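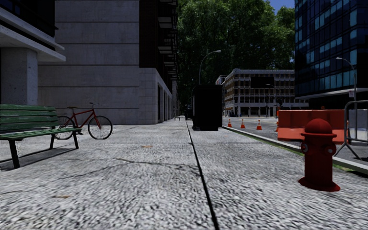 Notebook 17, p. 211

Sep 15, 2025

Sudby sidewalk package, trial license, continued. Everything today was on the street map they call Park, loaded fresh, default daylight, no pedestrians. The question is still whether we buy the package for the delivery cart work or keep patching our own maps.

Install on the second workstation went through after I removed the old asset cache. The first try stopped while unpacking textures and gave no message, only exit code 1. Deleted the cache folder, ran it again, fine. Add that to the setup sheet, the vendor's guide skips it.

Scene seed 1888 for all runs so we can compare. Seed 1704 is the one in their tutorial and it puts the start pose too close to the wall for our footprint, don't use it.

Things on this map that matter to us:

Hydrant by the curb, on the walk, with the road barrier behind it on the roadway. From the walking-height view the two overlap and both are in the red to orange range. Our segmenter merged them on the first pass and labeled the whole thing barrier. With depth turned on it split them correctly. With depth off it never did. I want to see this on real footage before blaming the renderer.

The crowd-control fence past the barrier is slim vertical bars. Simulated lidar at the default beam count goes between them and the planner thinks there is open space behind. Raising the beam count fixed it but the frame rate dropped enough that the run was no longer real time. The collision mesh for the fence is a solid box, so the cart can't drive through it even when the planner tries to. Perception and physics disagree there. Wrote to support.

Tall black box-shaped thing standing on the walk ahead. It is so dark that the camera gives us a silhouette and not much more. Class name in the asset list is just "street_unit_b". Our detector calls it unknown, and for planning purposes that is good enough. Lidar return is normal.

Bench and bicycle on the left. The bicycle is right behind the end of the bench and its rear wheel is partly hidden, so I expected a miss. Detector got it anyway at the close start pose. From the far start pose it reports the bench only. Ground truth boxes from the package are for the full object, including the hidden part. There is a flag for visible-part boxes, off by default. We need it on, otherwise our recall numbers look worse than they are.

Paving. The dark flecks are big and stretched close to the camera and get finer farther out. Looks like a texture scale problem more than anything in the lens model. It does affect visual odometry: feature count was high but the matches near the bottom of the image were poor. Masked the lowest part of the image and drift came down. The black seam and the crack to the left of it are texture only, there is no height in the mesh. So nothing to be learned about wheel bumps from this map. The Plikach package has real surface height, going by its data sheet, but it costs more and has no cone or fence assets.

Cones on the roadway all detected, both start poses, including the one partly behind the barrier. No complaints.

Runs: 17 starts on seed 1888, same goal each time. Two ended with the cart stopped and waiting near the hydrant, both with depth off. The rest reached the goal. Logs are on the shared drive under Lelside, same folder as the February tests, subfolder park_a.

Licensing. The trial covers one machine at a time and checks in at startup. If the network is down it won't open. That is a problem for the field laptop. Asked for an offline key, waiting to hear.

Where I am with it: street furniture is good, road work assets are better than ours, ground surface is weak. For detector training I'd take it. For anything to do with ride or wheel contact I wouldn't. Price for a second seat not quoted yet.

To do
- rerun with visible-part boxes on
- fence at three beam counts, log frame rate for each
- low sun setting, check whether the shadow under the bench gets picked up as an obstacle
- ask if the paving texture scale can be changed per map
- copy the cache fix to the setup sheet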